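Work & Money > Features

The slow end of the stationery cupboard

227 shares | 20 comments

The cupboard at Borbély is on the second floor, between the toilets and a meeting room that seats six. It has a grey door with a keypad, although the code has been written on the frame in biro for as long as anyone can remember. Inside are four shelves. The top one holds window envelopes. The firm, which handles insurance paperwork for small haulage companies, stopped posting letters in window envelopes when it moved its claims forms online. It still has most of a pallet's worth.

Khang Cao looks after the cupboard. It isn't in his job title, which is office manager, and it takes up less of his week than the phones or the lifts. But it is the part of the job people talk to him about.

"If the heating is off, they send an email," he says. "If we're out of the black pens they like, they come and stand by my desk."

For a long time the stationery cupboard was one of the few free things that came with an office job. You could walk in and take a pad and a box of staples without asking. Some firms kept a sign-out sheet, which was mostly ignored. Schools and hospitals were stricter and tended to have one person with one key. Everyone else left the door open and ordered more when the shelf looked thin.

That arrangement is going. Staff who are in the building two days a week don't need a drawer full of supplies, and many don't have a drawer. Shared desks are cleared at night. Contracts get signed on a screen. Over the past few years a number of firms have shut the cupboard altogether and given staff an allowance, or a login for a supplier's website, or a small metal cabinet near the printer with the basics in it.

Clutidow, which supplies offices across the Midlands, used to send out a printed catalogue the thickness of a loaf of bread, with 3,000 lines in it. The current one is a folded sheet. The full list is still online, but the sales team found that customers ordered the same things over and over: copier paper, black pens, sticky notes, board markers, parcel tape, batteries. Most of the rest sold once or twice a year to the same buyers.

Ring binders have fallen furthest, according to the company. Hole punches went with them. Staplers are steady, which surprised the warehouse staff, although staples themselves are down. People want to own a stapler and don't use it much. Correction fluid is kept going almost entirely by schools and by one large customer in the legal trade that buys it by the case and has never said why.

Some things have gone up. Good notebooks sell better than they did, including the hardback sort with a ribbon. So do markers of all kinds. The growth in meetings is the usual explanation. A team that comes in on the same day each week wants to spend it in one room, and in that room someone will stand up and write on a wall.

The marker is also the item most complained about. Almost everyone who has worked in an office has picked one up, found it dry, and put it back on the ledge for the next person to find. Cao goes round the meeting rooms once a month with a carrier bag and tests every pen on the back of an envelope (he has plenty). Anything faint goes in the bag.
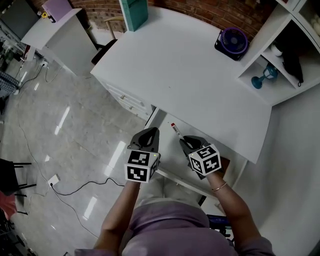 So what happens to an office marker once it has dried up? It goes in the general waste in most buildings, as the barrel, the cap and the felt inside are different materials and few firms pay to have them collected separately.

Refills exist and have done for decades. The ink comes in a bottle or a cartridge, and the pen can be topped up several times before the tip wears out. They cost less over a year if people use them. In Cao's experience people don't. He bought a refillable set for the fourth floor and found the cartridges untouched in September, still in their wrap, next to a new box of throwaway markers that someone had put on a company card.

"They'd gone out at lunch and bought them," he says. "It was a nice shop as well. Not cheap."

This is the part that finance departments notice. Closing the cupboard does cut the stationery bill, at least the line in the accounts that says stationery. Some of the spending turns up somewhere else. It turns up in expenses, in small amounts, from high street shops at full price. A board marker that costs a buyer 99p in a box from a trade supplier can cost three times that on its own at a railway station.

Zelix, a software firm with offices in Leeds and Bristol, closed its supply rooms and then opened one of them again. The first plan was that every member of staff would get a yearly sum to spend on whatever they needed for work. Most spent it on headphones in the first month. When they later wanted a notepad they had nothing left, so they used printer paper, and the printers ran out more often. The Bristol office went back to a shared cupboard after a year. Leeds kept the allowance but now buys pens and paper on top of it.

There was a second complaint at Zelix that managers had not planned for. Staff said they missed going to the cupboard. It was somewhere to walk to. It was on a corridor that people from other teams also used, and a fair amount was sorted out there in passing that would otherwise have needed a meeting. Nothing in the allowance scheme made up for that, and the firm has not tried to measure it.

Taking things home is an old subject and most office managers are relaxed about it. Cao says late August is the busiest fortnight of the year for his cupboard, and it has nothing to do with insurance. It is the week or two before the schools go back. Rulers go, then glue sticks, then the colouring pencils that were bought for a training day and never used. He orders extra in July and puts it under general supplies.

He is less relaxed about scissors. Scissors leave the cupboard and don't come back, in numbers that can't be explained by school or by wear. He has tried tying a pair to the shelf with string. Someone cut the string, presumably with the scissors.

Larger employers have gone further with control. Lallus, a housing association, put its supplies in a vending machine in the staff kitchen. Employees touch a card to the reader, type a number and the item drops into a tray. No money changes hands, but there is a record of who has had what. Use fell sharply in the first few weeks. Then it crept back up, and the pattern of use was different. People took one pen at a time and came back for another when it ran out, where before they had taken a box and left it in a drawer. The machine has been less of a success with anything flat. Envelopes jam. A4 pads have to be kept on top, loose, and are taken without a card by whoever is passing.

Staff were told the records would not be looked at person by person. The union asked for this in writing and got it.

What to do with the old stock is a question every firm in this position runs into. Cupboards that have been topped up for 20 years have layers. At the back of Borbély's there are overhead projector sheets, a box of ribbons for a typewriter the firm no longer owns, and address labels with the previous phone code. There is a drum of treasury tags. Newer staff have asked Cao what these are for, and he shows them.

Charities will take some of it. Playgroups are glad of coloured card and anything that can be cut up. Scrap stores, where they exist, take ring binders and the plastic wallets that go in them, though several have asked firms to ring first after being left with more than they could shift. Paper with an old letterhead can be cut down for notepads, and a few local printers will do it for a small charge. Ink and toner for machines that have gone are harder. Online resale works if somebody has the time to list it, and in most offices that would be the same person who looks after the phones and the lifts.

Borbély is due to move at the end of its lease. The new building is smaller, with one floor instead of four, and the plans show a unit with two doors and a worktop where the supplies will go. Cao has measured it. It will take the paper, the pens, the tape and one shelf of everything else. He has started putting window envelopes out on the reception desk with a note saying please take some. Two boxes have gone so far — one of them to a woman who runs a seed swap and wanted something to put the seeds in.

He hasn't decided about the keypad. The new unit doesn't have a lock and he could have one fitted, but then he would have to think of a code.

Filed under: offices, supplies, working life

More from Features
The last of the tea trolleys
Who chooses the carpet?
Hot desks and cold lunches: a year without a canteen
What your lease says about the car park
The people who still send faxes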